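**Petek extension: are we overpaying a backup guard?**

---

**lowpost_larry** — 8:40 am

So the Toklow paper has it that Blagoje Petek is staying. Two more years plus a club option on the third, and the last season is only half guaranteed. I was sure he was gone. I'd already told my brother-in-law he was gone and now I have to hear about it at dinner.

I like the guy! I want to say that up front before the Petek fan club shows up. But he's going to be thirty-two when this runs out, he missed 13 games with the ankle, and we have Boris Janevski sitting there needing minutes. You don't extend the backup before you've figured out the starter. Riquelme is up next summer and he is going to want real money. What's left for him after this?
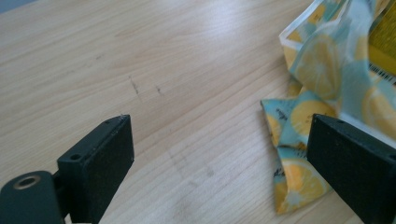 And it's the option that bugs me more than the salary. If he plays well we pick it up and we've got an older guard on a number nobody else wants. If he plays badly we've still paid him for the half. I've read it three times and I can't find the part that's good for us.

---

**UrskaEnd_Mel** — 8:58 am

Larry you say this every June. You said it about Mujić and then he was our best rebounder for two seasons.

Petek ran the second unit all spring when Riquelme was getting doubled every time down. Go back and watch the Berisha series, game four, when Stavros Atanasov picked up his third foul before halftime and we went small. That lineup had no business staying close and it won its minutes. Petek didn't even score much, he just never threw the ball to the other team (which, compared to what we watched the year before...).

I'd have given him the third year outright.

---

**lowpost_larry** — 9:05 am

I said Mujić was slow. He WAS slow. He got rebounds slowly.

---

**capsheet_dana** — 9:31 am

I keep a spreadsheet of our contracts because I have no life, so let me put some order to this. Going by what the paper printed, the things to worry about over the summer are, in order:

1. Riquelme's extension. Everything hangs on it. He can sign now or wait until next year and see what Posent offers him, and Posent always offers somebody something silly. If I were his agent I'd wait, and that makes me nervous.

2. Atanasov's backup. We had Mujić playing center for long stretches in the playoffs and he's a forward. He gave up a lot of weight and it showed in the fourth quarters.
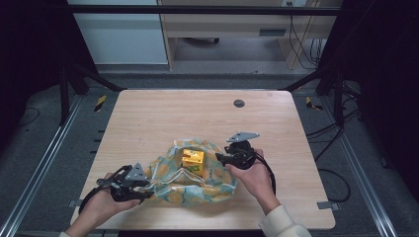 3. Janevski. He's cheap for one more season and then he's restricted. If he doesn't get real minutes this fall we'll be deciding on him with nothing to go on.

4. Petek's deal. Way down here, Larry. It's a small contract. The half guarantee on the last year is the front office protecting itself, and if he breaks down we're out very little.

The option belongs to the club. People keep reading it like it's his. It isn't his, he can't pick it up, and if a kid has passed him by then we just let it go.

---

**big_rick_in_the_corner** — 9:44 am

dana's spreadsheet could run this team

---

**lowpost_larry** — 9:52 am

OK, I did read it as his option. That's better. I'm still annoyed, but I'm annoyed at a lower level.

Doesn't fix the minutes problem though. Where does Janevski play? Riquelme gets his thirty-four, Petek gets the rest, and Janevski gets to wave a towel. You can't tell me a 22-year-old gets better by waving a towel.

---

**hoopsmom_tk** — 10:15 am

Can I say something about Janevski as somebody who sits right behind the bench? He is lost on defense. I love him, my kids love him, he signed a shoe for my youngest, but every time he's out there somebody is yelling at him where to stand. And you know who's doing the yelling? Petek! He walks him through it during every dead ball. I saw him grab the kid by the jersey and physically move him over two steps.

So maybe he's slowing down, sure. I still want him in the building.

---

**UrskaEnd_Mel** — 10:22 am

^ this is what I've been trying to say and I said it worse.

---

**pressbreak77** — 11:03 am

Going to disagree with the love-in. If you want a guy to teach the kids, hire him as an assistant coach and give the roster spot to someone who can guard. We were torched by quick guards all year. Berisha ran the same high screen at us over and over and Petek went under it every single time, and they made us pay for it. Mel brings up game four — fine, now watch game five.

I don't hate the money. I hate that it's the same five-man bench we just lost with.

---

**UrskaEnd_Mel** — 11:10 am

Game five he was playing on one ankle.

---

**pressbreak77** — 11:12 am

And he'll be playing on the same ankle next year, a year older!

---

**capsheet_dana** — 11:40 am

You're both a little bit right. He was bad going under screens, but that was the scheme for everybody, Riquelme did it too. My guess is the coaches didn't trust anyone behind them once Atanasov was in foul trouble, which takes me back to number two on my list.

What I'd want them to do from here:

- Get Riquelme's people on the phone before camp and put a real number in front of them. Waiting to see what Posent does is how we lost our last point guard.
- Bring in a true backup center, even a boring one. Boring would be lovely.
- Play Janevski and Petek *together* in the preseason, with Petek off the ball. He can still shoot from a standstill and the kid gets to run something.
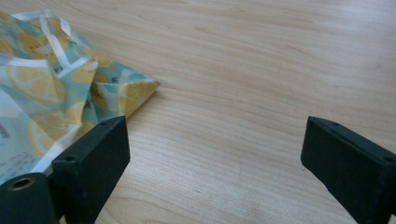 - Leave the option alone until the last possible day and don't let anyone talk about it in public. That's the one thing they could mess up with this contract.

---

**lowpost_larry** — 11:58 am

I hadn't thought about the two of them together. I could watch that. I'd complain, but I'd watch it.

---

**big_rick_in_the_corner** — 12:20 pm

did the paper say anything about season tickets going up or is that a different thread

---

**hoopsmom_tk** — 12:26 pm

Different thread, Rick. It's pinned. Bring a snack, it's long.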